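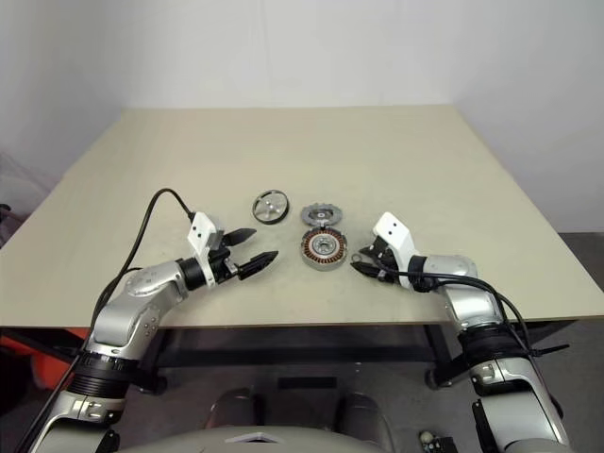
Section 2: Setting up your first summit

Now you get to put foreign ministers in a room together! By the end of this section you'll have a working summit in Tiltura, with three delegations, an agenda and a draft agreement ready for your players to argue over. Install the program and create a host account first (Section 1).

The starter scenario is called The Grasso Crossing. Motinmont and Emport both claim the right to collect tolls on a river bridge, and Grasso, the small state on the far bank, wants its trucks moving again. It plays well in one class period and even better over a long evening.

Opening the scenario

1. Sign in as host and choose New Summit.
2. Pick The Grasso Crossing from the Scenarios list, or type its catalog number, 1193, in the search box.
3. Give the summit a name. Players see it on every cable and press release, so have fun with it.
4. Click Create. The host desk opens with the map on the left and the cable tray on the right.

Note: The scenario needs at least 2 players per delegation, one minister and one adviser. With a bigger group, add press secretaries. They are a terrific role for people who like to talk.

Assigning delegations

5. Open the Delegations tab and drag each player's name onto a country.
6. Click the key icon next to each country to send its secret brief. The brief lists that country's goals, its red lines and one thing it would love to trade away.
7. Wait for the green check next to every name. A player with a gray check hasn't opened the brief yet.

Caution: Once a brief has been sent you can't call it back. If you put someone in the wrong delegation, delete the summit and start over from step 1. 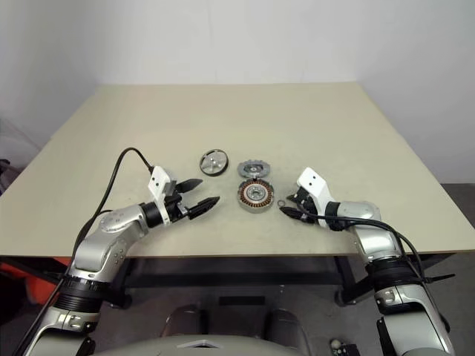 Setting the agenda

8. Go to Agenda and add your items. The scenario loads with Tolls and Truck Permits. You can add a third, such as a prisoner release or a joint statement on the river.
9. Drag the items into order. Try putting the hardest one first sometime and watch what happens to the mood!
10. Set a time for each item. The clock turns orange when 2 minutes are left.
11. Under Agreement Length, enter the most characters the final text may have. The default is 2000, and it makes for wonderfully tight bargaining.

Note: Side talks are off by default. Turn them on under Channels if you want Motinmont and Grasso to be able to meet without Emport in the room. The host can read everything said in a side talk, and players are told so when they join one.

Starting the talks

12. Click Open Session. Each minister gets an opening statement, and the floor is theirs.
13. To pause, press the space bar. The clock stops and typing is locked for all delegations.
14. When all three ministers click Initial, the agreement is saved to your archive.

Caution: Closing the host window during a vote cancels the vote. The draft text is kept, but the delegations will have to vote again.

If the talks collapse, choose Recess and send everyone a fresh cable from the host desk. Ready-made cables are listed in Section 3.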